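Notebook, linen and bed-making trial, Mirnell House
June, entry started 10.40 am

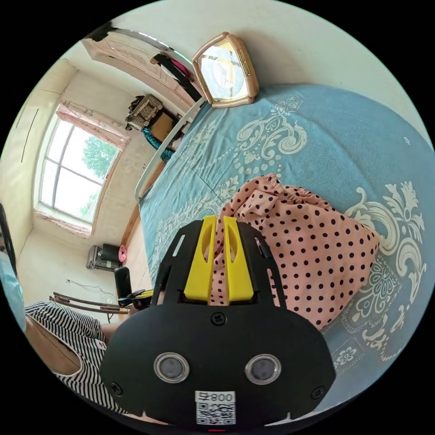
Hand gripper on the polka-dot piece, ruffled edge, blue scroll bedspread underneath.

Marta Kostiuk and I went through the bed tasks again this morning. Working list from Arcombe stands at 42 tasks, of which we think more than half are fabric. Elastic edges are still the slow ones. If the fingers take only the top layer the ruffle springs back, so the note for everyone is to pinch a proper fold a bit in from the gathering.

Patterned on patterned: keep doing it. Tivari asked for plain covers and I said no. The rooms don't have plain covers.

Staff side. Met with the morning shift about what changes if the folding and straightening goes to the machine. Their points, as I wrote them down:

- Room 107 takes longest and it has nothing to do with linen. The resident likes a talk while the bed gets done. If the bed is done by something else, does the talk stay on the roster?
- Who signs for the room afterward? At present whoever made the bed does.
- Clocks, glasses and so on left on the bed. A person moves them without thinking. Needs its own task, not a line under another one.
- Hours. Marta asked straight out. Manolakis say no cut to hours in the trial. Nothing in writing past that, and I told them so.

Grip hand gets sore after a long set. Swap hands or swap people at 2 pm from now on.

To do: ask for the roster answer in writing. Add "move item off bed" as task 43. Room 203 next, fitted sheets.

I. Kouris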